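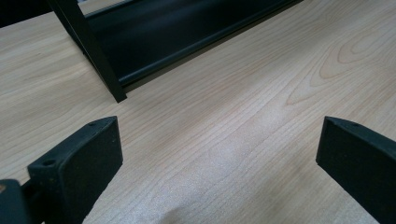 Nadiia Bilyk wants to talk about shelves. Small ones, the kind you stand on a table or a counter. She has been putting them in other people's kitchens for 11 years, mostly rentals, and her opinion hasn't moved. "Black metal, open frame, nothing fancy. On a pale top with a lot of grain you can see exactly where it starts and stops." The tabletop is that sort, light with reddish-brown lines running through it, loops on one side, and a black metal frame standing on it. "Dark on light. You don't lose stuff."

We spoke 2020-07-03, by phone, her on a lunch break. She used to work for Cosetti, doing pantries. Now on her own, out of Canddale.

First question, why not just use the cabinet. "People do! And then they buy a second paprika." She says the cabinet is for backup. What you reach for every day goes out, in glass, lid on, label facing you.

Plastic? "No." Long pause. "Ok for flour. The big ones."

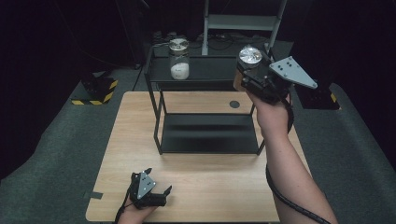

She starts with the top level always. Jars up there, tall things never. The bottom level is for whatever is flat, and she leaves it bare for a week if the client can stand it. Most can't. Lucero Sotelo, a client of hers in the Luik apartments, lasted two days. "I filled it with tea," Sotelo told me. "Then I took half the tea back off, she was right."

On sugar and salt Bilyk gets strict. Seperate ends of the shelf. "They look the same in a jar. You want to find out in your coffee?" She writes labels small and by hand.

Does she ever change her mind about a layout. All the time, she says. Put a jar down, pick it up, put it down four inches over. She charges by the job so it's her own time shes wasting.

Comments (3)

tinroof22: small labels?? my mother needs them the size of a license plate

Marge P.: Where do the spices go then, top or bottom

dkessler: had a shelf like this, scratched the table. get felt feet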